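Four Buns and a White Plate

My aunt left me her steamer, and my sister got the house in Drorkoscombe, and for most of March I thought I'd had the better end of it.

I should say that I didn't want the house. It's at the bottom of a lane that floods, it has 5 chimneys and one working fireplace, and every window rattles in a slightly different key. My sister loved it from the age of six and used to draw plans of which bedroom she'd have. I loved the kitchen, or the part of the kitchen that was about a foot either side of the cooker, where my aunt stood on a folded towel and made buns.

She made them all year round. Pork ones, red bean ones, plain ones for people with bad stomachs or bad news. She'd learned from a woman she lodged with in Watden when she was young and skint, and she never wrote any of it down, so what I had when she died was a big round steel pot with holes in its tray and a memory of her saying "until it feels like your ear". The dough, she meant. You were supposed to pinch your earlobe and then pinch the dough. I have stood in my own kitchen at eleven at night pinching one and then the other with flour all up the side of my head, and I can tell you my ears must be different from hers.

The first lot came out like golf balls. The second lot were lovely for as long as the lid was on, and then I took it off and they sighed and went down, all of them together, like a row of old men sitting on a bench. I ate those anyway with too much soy sauce. The third lot I forgot about altogether, and the pan boiled dry, and the whole flat smelt of hot pennies until the weekend.

I rang my sister.

"Did she use milk?" I said.

"How would I know? I was upstairs."

"You must have come down sometimes."

"I came down when they were done," she said, and then she went quiet, and I could hear one of the windows going behind her. "There's a bag of flour in the pantry," she said. "From that Magbanua place she liked. It's open. Do you want it?"

It hadn't crossed my mind that it could be the flour. I'd been buying whatever was on the bottom shelf. So I got the train down (two changes, and a man opposite me eating an egg the entire way) and walked up the lane in the wrong shoes, and my sister opened the door in my aunt's cardigan, and neither of us mentioned the cardigan.

The flour was in a tin with a dent in it. There was enough for one go, maybe one and a bit. My sister weighed it on the old scales because I didn't trust myself: 195 grams, and then she tapped the bag and got a few more out of the corners, and we agreed that those didn't count but we'd use them. I did the yeast. She did the sugar and put in more than I would have. I said so, and she said that was what it tasted like, she might not know about milk but she knew what it tasted like. She'd eaten more of them than anybody alive.

So we kneaded. She had one end of the board and I had the other, and we got in each other's way, and at some point she reached over and took hold of my earlobe with her floury hand and gave it a really good squeeze.

"Not yet," she said.

We carried on. She did her own ear, then mine again, then the dough. It had started to rain, and I began thinking about the lane and the shoes, and then I stopped thinking about them. When the dough was ready we both knew, I'd like to say why but I can't. It pushed back a bit. It was warm. We put a cloth over it and sat on the stairs with our tea, which is where we always used to sit, me two steps down from her as if I was still the small one.

"You can have the house if you want," she said. "I mean half. I mean you could have a room."

"I've got a flat."

"You've got a flat that smells of pennies."

I said I'd think about it. She said there was no rush, it had been there since before either of us and it was only the gutters that were urgent. Then we went in and rolled the buns and sat them on little squares of paper, well apart, and put them over the water, and she set the timer from the Merkico shop that ticks so loudly you have to raise your voice over it.

You're not meant to lift the lid. I remembered that much. My aunt used to smack the backs of our hands with a tea towel if we went near it. You turn off the heat and then you leave it, and you go and find something else to do, and you come back when you've nearly forgotten. My sister wiped the table, which was clean. I washed up a spoon. I read the back of the timer. I asked her what she was going to do about the gutters and didn't hear a word of the answer.

Then she said "go on, then", and I lifted it off sideways so it wouldn't drip.

They were up. All of them, round as anything, and they stayed up. We stood there waiting for the sigh and it didn't come. My sister fetched the big white plate and put it down next to the pot, and then we both just looked at it, the plate with nothing on it and the buns sitting in their tin, and I didn't want to be the one to move them.
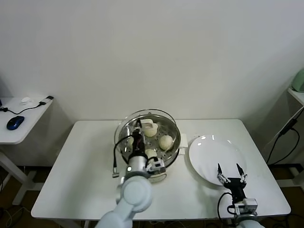
merkico_lane

"You do it," I said.

"It's your steamer."

"It's your kitchen."

"Oh, for heaven's sake," she said, and picked one out with her fingers, far too soon, and threw it from hand to hand going ow, ow, ow, and tore it down the middle. She gave me the smaller half. She always has.

I don't know that it was right. I've gone over it since. It was a little sweeter than I remembered, and a bit closer in the middle, and I think there probably was milk in my aunt's. But my sister had her eyes shut and was chewing very slowly, and there was flour on her ear, and on mine too I suppose, and the rain was coming down the inside of the pantry wall where the gutter had gone.

"More sugar," she said, with her mouth full.

"You're joking."

"I'm telling you. More sugar."

I took the steamer home with me the next morning, on my lap, all the way past Watden with the lid rattling. By the time I got in there was a message from her, a photograph of the empty tin with the dent in it, and underneath she'd put the name of the flour and how many bags she'd ordered. It was far too many for one person. I got the calendar off its hook and went to look up the trains.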